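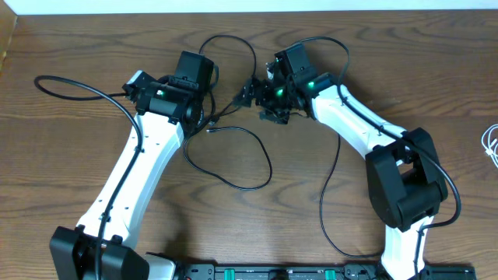 Minutes of the Demonstration Collection Working Group, Pelthorpe site, December. The meeting opened at 9:30 a.m. with a quorum present. The minutes of the previous meeting were accepted without change. The Chair asked that the group deal first with cable routing on the two-arm station, as the matter had been held over. Members noted the cables lying across the tabletop between the two arms, including the loose loop in the centre of the table and the wide loop below the right gripper, and agreed that both fall within the area where objects are to be placed during recording.

1. Cable routing

It was agreed that cables will be clipped along the white links before the next collection period. The technical lead asked that enough slack be left at each wrist for full rotation. A member asked whether episodes recorded with cables in the work area should be withdrawn from the training set. The group's view was that they should be kept and labelled, so that the learning team can compare results with and without them.

Action: Technical lead to clip cables and record the new layout in the station log.

2. Progress of collection

The collection lead reported 83 accepted episodes of the two-handed transfer task against a target of 50. The folding task stands at 30 accepted episodes, also against a target of 50. Nine episodes of the folding task were rejected at review, most of them for a late start to the recording.

The group discussed whether operators should pause before the first movement. The learning team prefers a short pause, as the model trained on the earlier set tended to begin moving before the object was in position. The operators' representative said that the written instructions are unclear on this point and that practice differs between shifts.

Action: Collection lead to revise the operator instructions and circulate them before the next meeting.

3. Skirnton data format

The group received a paper on moving to the Skirnton format for storing joint positions and gripper states. Concern was expressed about converting the older episodes. The group approved the change for new recordings only. Conversion of existing material was deferred.

4. Request from Thibodeaux

Thibodeaux has asked for access to the transfer task episodes for use in its own training program. Members were generally in favour. The Chair noted that the agreement with Mustora must be checked first, as Mustora paid for part of the operators' time.

Action: Chair to write to Mustora and report back.

5. Other business

A member asked that the spare gripper jaws be stored in the labelled drawer at the end of each shift. Agreed.

The meeting closed at 10:50 a.m. The next meeting will be held at the Pelthorpe site at the same hour.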